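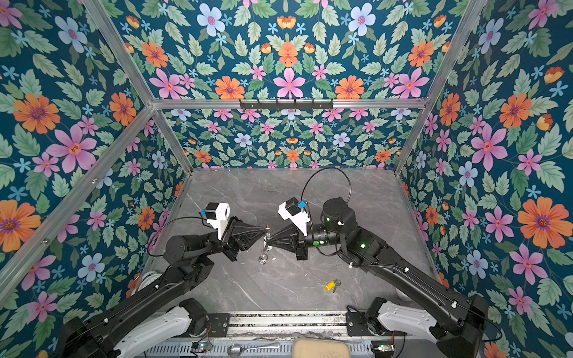 **1/** Olter has released an update to its open planning and control software for two-armed workcells. This thread sets out what has changed, what has been measured and what remains to be done. The work was carried out at our Gildale site.

**2/** The main change concerns handovers. Until now, the planner treated each arm as a separate problem and checked for collisions afterwards. Small items such as keychains leave very little room between the fingertips, and many plans were rejected at that late check.

**3/** The new planner, Katisine, treats both arms as a single system from the start. It searches for a meeting pose, a grip for each hand and a path for each arm together. The wrist cameras and their mounts are now part of the collision model.

**4/** Cables are not yet modelled in full. Each wrist cable is given a fixed keep-out volume - generous by design - and the planner will refuse some poses that a person would judge to be safe. Users may adjust the volume in the cell file.

**5/** On perception: thin metal rings remain difficult. They reflect light, they swing, and depth readings on them are poor. The updated tracker, Amoah, follows the item in both wrist views and reports how certain it is. If certainty falls below the set limit, both arms hold their position.

**6/** Patterned walls are used in the Gildale cell during testing. An earlier version of the tracker relied too heavily on plain backgrounds and lost the item when flowers or leaves appeared behind it. The training set for the present version includes busy backgrounds throughout.

**7/** Results. The test set consists of 576 handovers of keys, tags and keychains. The previous release failed on 162 of them. The new release has been run on the same set, with the same grippers and the same speed limits, and the full logs will be published in December.

**8/** We ask readers not to draw conclusions from partial logs before then. Failures are being sorted by cause (planning, tracking, grip or timing), and each label is checked by a second reviewer.

**9/** The control loop for the closing phase now runs at 100 Hz on both arms, using a shared clock. The receiving gripper must report a firm hold before the giving gripper is allowed to open. This rule cannot be switched off in the settings.

**10/** For those upgrading: cell files from version 1 must be converted to the version 2 format. A conversion tool is included. Please check the camera offsets by hand after conversion, as the old format stored them in a different order.

**11/** Known issues: replay of recorded sessions may drift if the two arms were logged on separate machines. Planning is also slow when a second item lies close to the meeting pose. Both are open in the public tracker.

**12/** Bug reports are welcome and should include the cell file, the planner log and the software version. Questions about use in teaching may be sent to the Olter office at Gildale.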